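Subject: Re: [small-things] Sorting the odds and ends drawer
To: the small-things list

> I've been reading the list for a few months and finally have a question of
> my own. We have one deep kitchen drawer where every little loose thing ends
> up. Batteries, fuses, curtain hooks, the feet off furniture, keys to I don't
> know what. I bought a stack of glass jars with lids and started filling
> them, and after two evenings I've got lots of jars and a worse mess than
> before. I can't see what's in them without tipping them out, and the things
> that are all the same shape get wedged at the bottom. Is there a better
> container, or am I just going about it in the wrong order? The flat is on
> the small side so I can't spread it over a whole room for a week.

Oh, I'm so glad you asked this, it's my favourite subject and my family stopped letting me talk about it at mealtimes some time ago.

Short answer: put the jars back in the cupboard for now and get hold of some shallow bowls. Long answer follows, so put the kettle on.

I did our odds and ends drawer in April, when we'd just moved to Landry Street and I'd had to carry the contents across town in a pillowcase. I started just as you did, with lidded jars, and gave up for the same reasons. You can't sort into something you can't get your hand into. A jar is lovely once you know what's going to live in it, but while you're still making up your mind you want to be able to see everything lying there and push it about with one finger.

So what I use now is a bunch of plain shallow bowls. They're nothing special. Most came from the market at Nodolska, 60p each off the table at the back where the odd lids are, and a couple were already in the kitchen. What matters is the shape. You want a flat floor, so that things lie down and stay where you put them, and sides low enough that you can see in when you're sitting at the table. I had some nice round mixing bowls to begin with and everything slid to the middle in a lump. Cereal bowls do the same. Something nearer to a tray with its corners rounded off is far better, and easier to pour from as well.

Here's how I go about it, if it's any use:

First, I don't empty the drawer. I know all the books tell you to tip the whole lot out, and if you have a spare room and a free weekend then do, it's very satisfying! But in a small flat you end up eating your tea off your knees with the whole lot glaring at you. I take out one kind of thing at a time. Say it's curtain hooks. I go through the drawer picking out curtain hooks and nothing else, drop them in a bowl, and shut the drawer. It's oddly restful, a bit like picking blackberries. Then the next kind.

Second, one bowl holds one kind, and I'm strict about it. If I find I've put fuses in with the hooks "just for now", that's the moment to stop for the evening. The mixing is what got us into trouble in the first place.

Third, the bowl stays out overnight. This is the bit people argue with me about, and fair enough. But I find that a bowl of something standing out on the side gets looked at by everybody who walks past, and by breakfast somebody's said "oh, those are for the blind in the bathroom" or "didn't we throw away the thing those went with?" You get answers you'd never get by asking. I must have solved half the mystery keys that way, including the one for the meter cupboard, which we'd been opening with a teaspoon.

Only after that do I choose the final container, and by then it's easy. You know how much there is and how often anyone wants it. Batteries went in a flat tin with the used ones kept well away from it. Fuses and bulbs are in a shoebox lid. The furniture feet are in a bag, hung on a nail, and I hope never to meet them again.

About your things that are all the same shape and get wedged. I know just what you mean and I think it's worth treating them separately. Round things roll and flat things stack, but small blocky things lean on each other and lock together, and a narrow jar is the worst possible place for them. You shake it and they go tighter. Give them a wide floor and they never get deep enough to jam. Even when they heap up, the heap is so low you can take one from the top or the side without the rest following. I've got a lot of little grey blocks that I keep like this, and the bowl has been so handy that I've stopped looking for anything else for them. They aren't in any order, they've got room to lie where they like, and I can pick one up without looking properly.

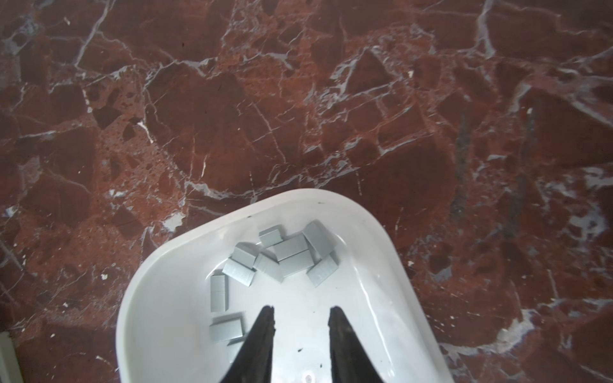

Someone wrote to me off-list after my last message on this to say that open bowls are all very well for a fortnight, but dust gets in, the cat gets in, and sooner or later a stray button turns up in every one of them. They now keep theirs in a cupboard with a saucer on top of each. I can't disagree with any of it. I'm probably helped by not having a cat. The saucer idea is a good one though, and I've pinched it for the bowls I don't go into every week. A side plate works on the bigger ones, and then you can stand a second bowl on top of the plate.

You might be tempted by a proper cabinet. I was too, and I did buy one, the Vikura with the little see-through drawers. It's a perfectly good thing and I use it all the time for screws. But I'd wait. When you buy the cabinet first, you sort to suit the drawers, and you find yourself inventing a category because there's a drawer going spare. I had one labelled "bits, brown" for most of a year. Sort in bowls, see what you've got, and then go and look at cabinets with a list in your hand.

A few odd notes while I think of them:

White or pale bowls are good for dark things, and for most middling things too. For anything clear, like those little plastic discs that go under chair legs, I use a blue one or I can't see them at all.

A smooth floor to the bowl is worth having. I had one with a pattern of ridges in the bottom and the panel pins lay down in the grooves and had to be lifted out with a fingernail, one after another. That one's for clothes pegs now.

Don't buy very light bowls if they're going to sit anywhere near the edge. I've knocked one off with a sleeve and I was finding map pins into the summer.

Put a piece of paper under the bowl with what's in it and where it came from. It doesn't need to be a label, just a scrap. "From behind the washing machine" has been more help to me than any neat lettering.

And have one bowl for things you can't name. When it's full, and not before, you're allowed to get rid of some. Mine takes seven months to fill, and I look forward to it!

As for the order of doing things, I'd begin with whatever annoys you most when it turns up in the wrong place. For us it was drawing pins, for reasons you can guess. Once those are out you'll feel brave enough to put your hand in the drawer properly and the rest goes quickly. I did a kind an evening, with the radio on, and was done before I'd got tired of it. My longest evening was the keys, 19 of them, and every one had to be walked round the house and tried.

One more place to look if the market's too far: the 83 bus stops outside the charity shop in Bostwood, and they keep a box of unmatched kitchen plastics under the front table. Ask if you can't see it, it gets pushed behind the shoes. They had some good flat ones with low sides when I was last in, the sort that were probably sold as salad dishes.

Please write back and tell us how you get on, and what was at the very bottom. There's always something. Ours was a chess knight, and we've never owned a chess set.

(To whoever was asking about elastic bands last month: I haven't forgotten, I've got pages to say about elastic bands, but it had better have its own thread.)

--
small-things: a list for people who keep, sort and tidy little things
To leave the list, send a blank message with "leave" as the subject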